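Workshop notebook, May 24, 2022

Picked up the panel finish again after leaving it since October. The walls are up on three sides now and the color is settled. The base coat is the dusty rose from Mudness, with the darker crimson dragged over it in streaks. I worked from a swatch card I made last fall, number 41, and it held up better at full size than I expected.

Notes on the streaking, so I can repeat it. Load the brush light and wipe it on cardboard first. Pull sideways only. Going back over a streak once the base grabs gives a muddy patch, and sanding it out costs an afternoon. I put on two passes and left the second alone overnight. The can label says 4 hours between coats. Our room is cold in the mornings, so I gave it 6.

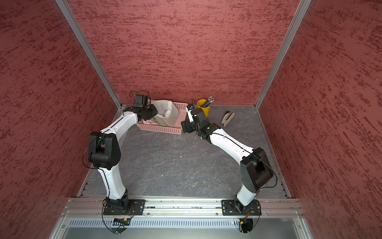
The rose and the gray floor sit well together. I had wanted a warmer floor, and the Toretti sample in sand is still on the shelf, but the slate look with the faint veining keeps the red from taking over. It does show every white speck. Wipe it with a damp cloth before the baskets go back in. The dry one only pushes dust into the corners.

The pink basket is close to the wall color, which I noticed late. Against the rose it reads softer than it did on the bench. The Clireck set has a green and a cream in the same size. I will try the cream next and keep the pink for the darker boards if we ever paint them.

Corner posts: leave them bare silver. I taped one up for painting and took the tape off again. The tape pulled a little crimson away with it at the bottom, touched up with the small round brush.

Still to do: second set of panels in the Hoekstra blue-gray, same streak method, different brush. Order 2344 has the primer and the rollers. Write the mix on the lid this time. The leftover rose is in the jar with almost no headspace, so stir it slowly.

3 comments

What did you use to wipe the floor? Mine goes cloudy.

Plain water, well wrung out. Soap left a film on ours too.

Vote for cream.

Shared 6 times

Contact | Copyright 2022 | Back to top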